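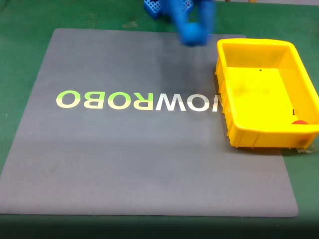 grey mat, green worktop. morning all

Right. Survey thread. Been promising this for ages so typing it on the bus, forgive spelling

So the Stuswood residents survey came back. Question was basically "whose job is it to look after people who live alone". Council, family, neighbours, or all of us. Four boxes, tick one

141 replies. For a place our size I'm really pleased with that. Kirstin Jardine said we'd be lucky to get half

Biggest answer by miles: all of us. Lovely. Everybody agrees. Then you turn the page

Page 2 asked if you'd knocked on a neighbour's door in the past month just to see how they were. Not to complain about bins. And the yeses fall off a cliff

Not having a go. I ticked no as well. I've lived across the landing from the same man for 7 years and I know his football team and his parcel habits and that's your lot

Under 30s were MORE likely to say neighbours should do it than the over 60s were. Did not see that coming. Older folk mostly ticked council. Hamish Strachan's theory is that they remember when there was a warden and you could ring her

(There was a warden. Post went in the January cuts, year I moved in. Office is now where the bikes go)

Some of the written comments, all used with permission:

"I would help but I don't want to seem nosy." This one came up again and again in diffrent words

"My daughter rings every night. It isn't the same as somebody in the room." Jessie MacRitchie, happy to be named, in fact insisted on it

"I pay council tax, that's me looking after people." Fair enough, it's a view

"Nobody has asked me if I want looking after." Written in capitals. Underlined. I've thought about that one more than all the others

Manju Grewal asked at the meeting whether we'd split the answers by who rents and who owns. We hadn't. We should have. Her point was if you're on a six month let you're not going to know who's on your stair, and half of Kulkarni Court is six month lets now

She's right and it'll be in the next one. Also she wants it in more than English, which yes, obviously, should have been there from the start. That's on me

Few people asking about method. Paper forms through doors plus a link. Nobody was picked at random or anything like that. If you hate surveys you didn't fill it in, so we've heard nothing from you. Don't go quoting it like it's the census

Murdo Gillies has already quoted it like it's the census. Murdo. Please

What happens now. Council meeting is Tuesday, July 7, 2026, we've got a 10 minute slot. Asking for one thing, a named person at the council that people can ring. Not a web form. A person with a phone

Was going to ask for three things but Kirstin says ask for three and they'll give you the cheapest, which is a leaflet

And separately, nothing to do with the council, 10 people have put their names down to be a stair contact. It means your number goes up by the main door and someone might ring it. No uniform, no training day

Gaps at the moment are the top end of Sturkis Road and all of Kulkarni Court. If you're there and you'd do it, message me

To the person asking if this lets the council off the hook: maybe? We argued about it for an hour. Jessie's line was she can't wait for the argument to finish, she needs a lightbulb changed

Somebody changed the lightbulb btw

Full results are on the noticeboard by the shop, and I'll post the table here tonight if I can get it to be readable on a phone. My stop, got to go

Edit, can't edit, whatever: page 2 said past month, NOT past week like I put in Friday's post. sorry all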